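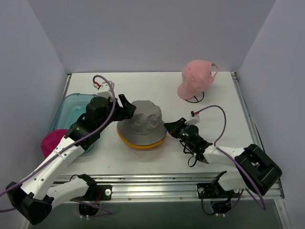
Clothing & Accessories > Hats > Care and Washing

How do I wash a bucket hat without ruining the brim?

Posted by Ozan Akgül, 05/08/2020

I own a gray bucket hat that I have worn through most of one summer, and the inside band has reached the color of weak tea. It is cotton, or so I was told by the man at the market, who also told me it was waterproof. There is no care label. There is a small loop of thread where a care label used to be, because past me found it itchy.

My last hat went into the regular wash with the towels and came out with a brim like a lasagna noodle. I would like this one to survive. I have a front loader (a Grellach, elderly, with a spin cycle that walks it across the laundry room), a sink, and a reasonable amount of patience. Specifically:

Can it go in the machine at all, or is it hand wash only?
How do I get the sweat line out of the band?
How do I dry it so that the brim stays flat and the top doesn't collapse?

I have already read the advice about putting it in the dishwasher. I'm not going to put it in the dishwasher.

Rozália Polák
19 people found this helpful

Hand wash it. I sold hats for three years and the ones people brought back to complain about had nearly all been through a machine, usually with jeans.

Before you get anything wet, bend the brim gently and listen. If it crackles or feels like a cereal box, there is cardboard in there, and you should only spot clean it with a damp cloth. Most bucket hats have a brim that is just layers of fabric with rows of stitching to keep it stiff, and those can be soaked.

Then test for dye. Wet a white rag, press it on the inside seam for a minute and look at the rag. If the rag changes color, use cold water and wash the hat alone. If your hat has a bright lining or a contrasting underside, test that part separately. Linings are often a different fabric from the outside and they do not always get along.

For the sweat line, work a little dish soap into the band with an old toothbrush. Go along the band, not across it. Leave it 20 minutes. If the line is still there, make a paste of baking soda and water and repeat. Skip the chlorine bleach, which can turn sweat stains yellower than they started, and you will have paid for the privilege.

Fill the sink with cool water and a teaspoon of mild detergent, push the hat under, swish it, leave it half an hour. Rinse until the water is clear. Do not wring. Press it between two towels instead — lean on it a bit, it can take it.

To dry it, put it over something roughly the size of your head. A mixing bowl on a tall jar works well, because the brim can hang free. Smooth the brim with your fingers while it's damp and again an hour later. Keep it out of direct sun and off the radiator. It'll take overnight, longer if your house is like mine.

If the brim dries wavy, steam it and press it under a clean cloth with a warm iron. Dents in the top usually come out with steam and a fist.

Ľudovít Doležal

I machine wash all mine. Cold, delicate, in a mesh bag, lowest spin. Never had a problem except for the one time, and that was a straw hat so it was probably my fault. With a washer that walks I would maybe skip the spin altogether.

The market guy's "waterproof" may have meant a spray coating. If so it will wash off and you'll have to buy a can of something. I use Silla, which smells terrible for 5 days and then is fine.

Janka Skála

Dishwasher works great, top rack, no heat. I don't know why everyone is so snobby about it.

Ozan Akgül

Went with the sink. No crackling. The rag came away faintly gray, so the hat bathed alone. The band needed two rounds of dish soap and one of paste and is now merely beige, which I accept. It is currently on a salad bowl on top of a pickle jar, and my wife has asked how long we will be without the salad bowl.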